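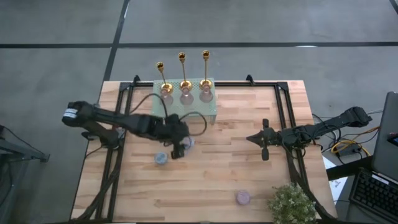
The Skiner two-arm kit on its butcher-block table, with the brass candle holders on the little green shelf.

I've had the Skiner kit on loan from Vusbridge since September, and I keep finding excuses to stay late with it! What you get is a pair of black arms, two-finger grippers, the wrist cameras and a box of cables (so many cables). The frame comes flat in the carton and took me 2 evenings to bolt together, mostly down to me putting one rail on backward.

I wanted to try it on stuff people own, so I went with candle holders and small glass cups. Cups are mean. They're see-through, they tip easily, and a heavy squeeze sends them skidding. The Skiner fingers have a soft-grip setting that goes from 1 to 15, and I've settled on 4 for glass. The brass is far more forgiving.

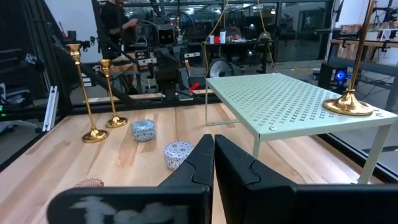
The wrist cameras are my favorite part. They sit low enough that you get both fingertips in view while you drive, so lining up on a thin stem is pretty relaxed once you've practiced a bit. I did 101 runs before I felt comfortable going near the tall pieces. My old Kolura arm only had an overhead view, and I don't miss it one bit.

Gripes? The manual is skimpy, and the cable clips feel cheap. I bought longer ones from Bainbridge. Spare finger pads are also sold only with the service plan, an extra $300 a year, and I'd rather just buy a bag of pads.

Would I keep it? Yep, already asked Vusbridge for a price on this one.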